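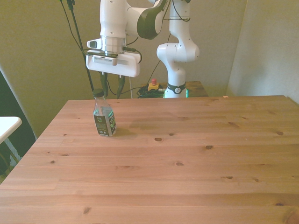
The fault that stopped work on the Toveck handling arm for most of July took less than a second to show itself. Mireille Hourani, who supervises the laboratory at Pedum, had asked the arm to lift a bottle from the table and set it down again, a task it had already completed 197 times. On the next attempt the gripper kept descending after it should have stopped.

"It touched the cap and continued to push," she said. "I pressed the emergency stop. The arm halted, but the fingers opened, and they should have held their position."

No one was injured. The incident was recorded as a safety matter on account of the fingers, and the arm was locked out the same afternoon.

Cheuk-hei Poon, the engineer assigned to the inquiry, first suspected the camera on the gripper housing. He replaced it and recalibrated the height readings, and the fault returned within a day. He then turned to the cable that loops between the wrist and the gripper.

"When the wrist turned past 60 degrees, the cable pulled on its connector," Poon said. "The signal dropped out for 400 milliseconds. The controller read the silence as permission to carry on with the last command. That is a design decision, and it was the wrong one."

The opening of the fingers had a separate cause. A setting left over from an earlier gripper, supplied by Fung, released the grip whenever a stop was called. It had been copied into the new configuration without review.

"I signed that configuration," Hourani said. "The review step existed on paper. We had stopped treating it as a step."

Pedum has since changed the cable routing, and a lost signal now brings the arm to a halt. Any change of gripper requires a fresh stop test, witnessed by a second member of staff. The arm has completed more than 2817 cycles under the new rules without a repeat of the fault.

Poon would like the connector itself replaced with a locking type from Komen. The request is still under consideration. Until it is settled, the connector is inspected before each session, and Hourani keeps the record herself.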